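Work and Automation, Week 5 Notes: The Towel Problem
Ewan Lockyer

Hi all! These are my notes from the lecture, tidied up a bit (only a bit – I talk faster than I type). Bring them to section, because we'll argue about them.
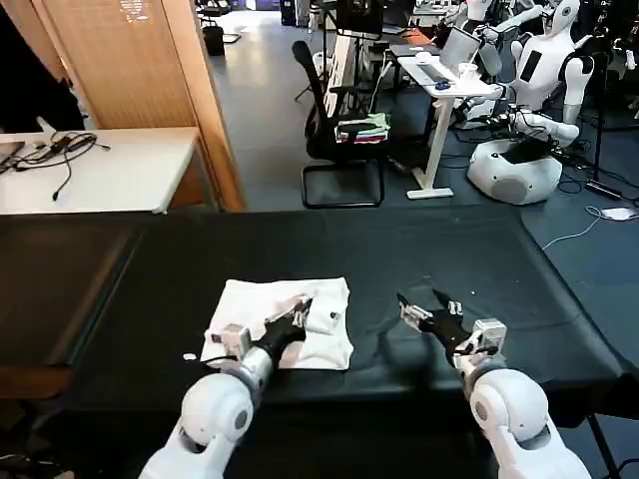
Why start with towels?

I love this topic because everybody in the room has folded a towel and almost everybody thinks it's the easy part of laundry work. For a machine it's the hard part! A washer has been automatic for ages. A car door is the same shape every time you pick it up, but a towel slumps and bunches, and one corner hides under another. Two arms with two-fingered grippers have to find an edge, hold it, and know when to let go. Your hands do all that while you're chatting about your weekend.

The Trosstead case

You read the packet on the Trosstead laundry, so I'll keep this short. They wash for hotels, and before the change there were 17 people on the folding tables. A good folder did 100 towels before the morning break, and the whole line sent out 700 on a slow July morning. Then management brought in folding arms from Tiltum, and here's what I want you to notice in the interviews:

The folders didn't talk much about speed. They talked about the table. Folding was where you stood across from somebody and caught up, and new hires learned the job (and the gossip) there. Once the arms took over the plain white stuff, people were moved to sorting, stain checks and what the company called "cell minding," meaning you stand by and step in when a towel goes wrong.

Some liked it a lot! Sore wrists come up again and again in the early interviews, and much less in the later ones. Others said minding was the longest shift they'd ever worked – too dull to enjoy, too jumpy to daydream through.

Terms to know

Residual work: the tasks left over for people once the machine has its share.
Tending: watching, clearing and restarting. Guillot treats this as a skill and thinks it should be paid like one. Firnach disagrees, and I go back and forth.
Tacit skill: what you know in your hands and can't easily write down.

For section

Pick a job you've had and write one page on which piece of it a machine would get first, and what your day would look like afterward. Please don't pick barista, I have read so many baristas. Printed copies go in the box outside my office by noon.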